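Gripper build: questions I keep getting

I've had a lot of the same emails since I put up the first build notes in June, so I've collected the answers on one page. If yours isn't covered, leave a note on the Ustdale workshop board and I'll get to it, usually after tea.

What are you building?

A hand-held gripper with two fingers and a camera, so I can do a job by hand and record it from the gripper's point of view. Later on the recordings go towards teaching an arm to do the same job. The arm is still in bits, so don't ask me about the arm yet!

Did you design it yourself?

Only partly. The fingers are my fourth go at a shape Tín Đỗ drew up for his own project (he's called it Grarton, and no, he won't tell me why either). I thickened the pads and changed the curve of the arms behind them. Lihua Lu fixed my tolerances, which were a disgrace.

Why threaded inserts and not just screws straight into the print?

I pull this thing apart constantly. Screws into bare plastic were fine for maybe a week, then they'd strip and I'd be printing another arm. Brass inserts go in with a soldering iron – slowly, please – and I haven't lost a thread yet.

What jobs are you trying first?

Plugs and power strips. It's a fiddly one: the prongs have to line up with the slots, and you can't just grab the plug any old how and hope.

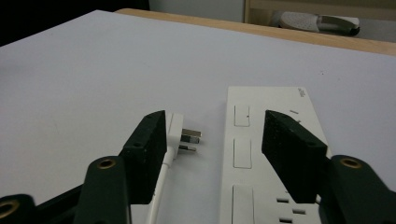

I do all of it unpowered, by the way, and you should too. The strip isn't connected to anything while I'm practising.

How many recordings do you have?

1627 short ones at last count, and I binned over 600 of them for being rubbish. Mostly I'd moved too fast and everything blurred.

How long does it take to print?

18 hours for the full set on the shared printer, so book it overnight. Raili Tikkanen looks after the bookings and she will bump you if you haven't put your name down.

Can I borrow it?

Yes, if you've been a member for six months or you come along with someone who has. Bring your own table space – mine's full.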